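Distumthorpe textile collection to move to fortnightly rounds

2 Aug 2023

Household textile collections in Distumthorpe will move from a monthly to a fortnightly cycle next month, the reuse contractor Plusik has confirmed. The change applies to all addresses on the existing route and to flats served by shared bin stores.

The new timetable follows a trial in June covering 1057 households in the northern half of the town. Residents taking part were given two sacks, one for wearable clothing and one for worn-out items and household fabric, and were asked to leave both at the kerb by 8 am. 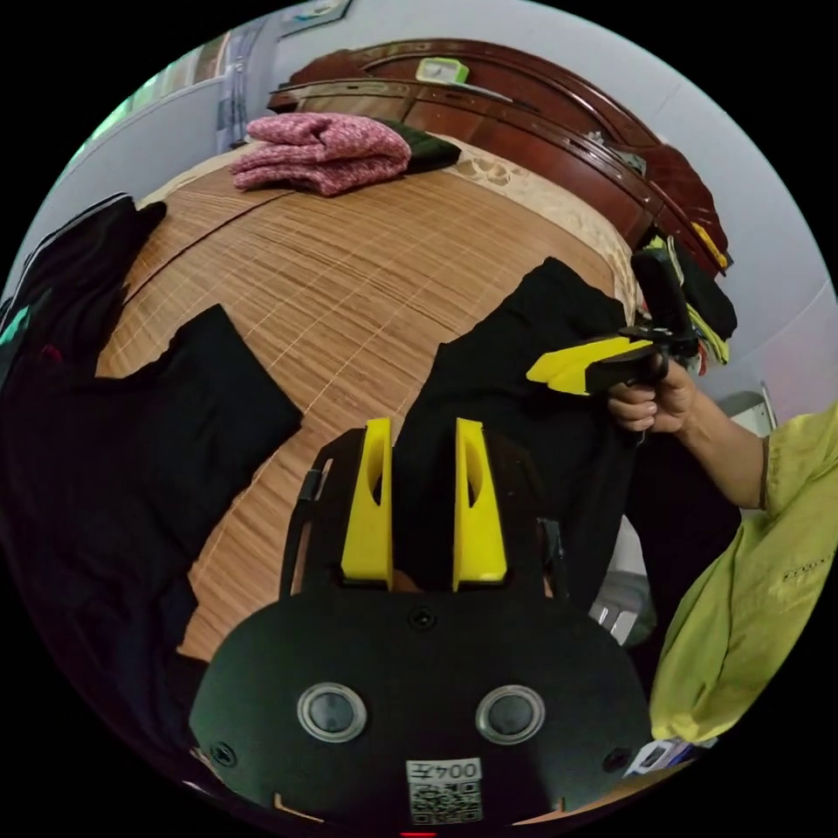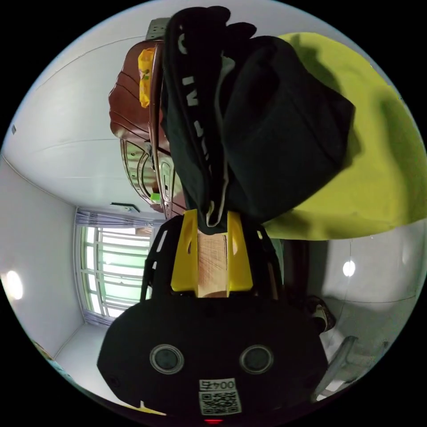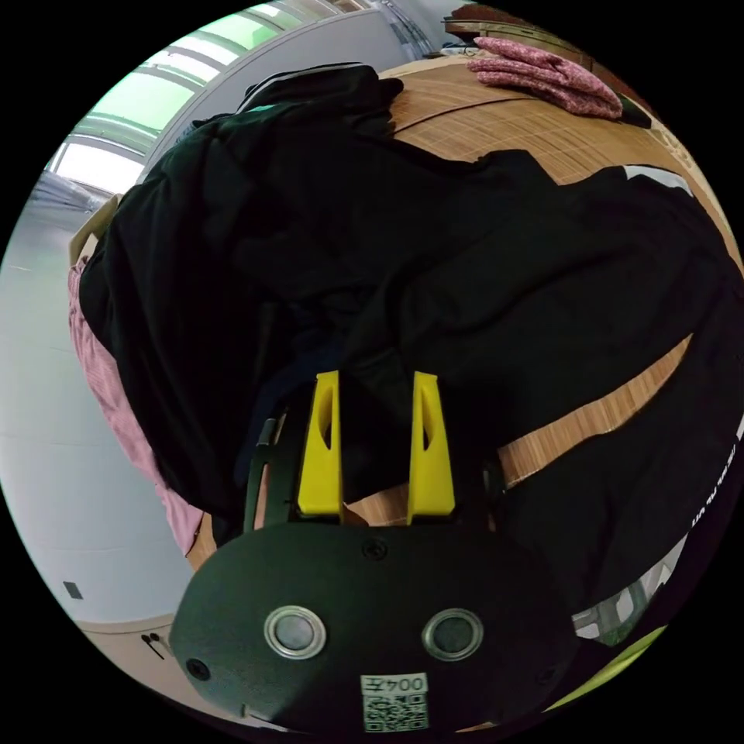 Clothing and fabrics in the home. The last picture shows black clothing on a round wooden table.

Plusik said 78 per cent of the sacks put out in the trial had been filled correctly. The remainder contained mixed material and had to be sorted by hand at the Rurine depot, where wearable items are separated by type and weight before baling. Lower grades are sold for wiping cloth or shredded for use as filling.

Azlan Kwok, operations manager at Plusik, said the monthly interval had led to sacks being stored in sheds and garages, where damp was the main cause of rejection.

"Cotton that has been kept in a wet shed for three weeks cannot be graded for resale," he said. "A shorter interval reduces the storage time. It also evens out the load on the sorting line, which at present runs at capacity for one week in four."

Under the revised rules, accepted items include coats, shirts, trousers, knitwear, bed linen, towels and curtains. Paired shoes may be included if tied together. Duvets, pillows, carpet and any fabric contaminated with paint or oil will not be taken. Black garments no longer need to be bagged separately, a requirement introduced when the depot relied on an older optical sorter that could not identify the fibre content of dark fabric.

A replacement sorter, supplied by Pasaribu, was commissioned in the spring. It reads fibre composition by near-infrared and is backed by a manual check for blends and lined garments.

Sacks will be delivered with the new calendar. Each address will receive a roll of white sacks for wearable items and a roll of grey sacks for the rest. Sacks weighing more than 8 kg will be left at the kerb with a tag. Missed collections should be reported within 2 working days.

The Rurine depot will remain open for drop-off on weekdays. Its Saturday session is unchanged.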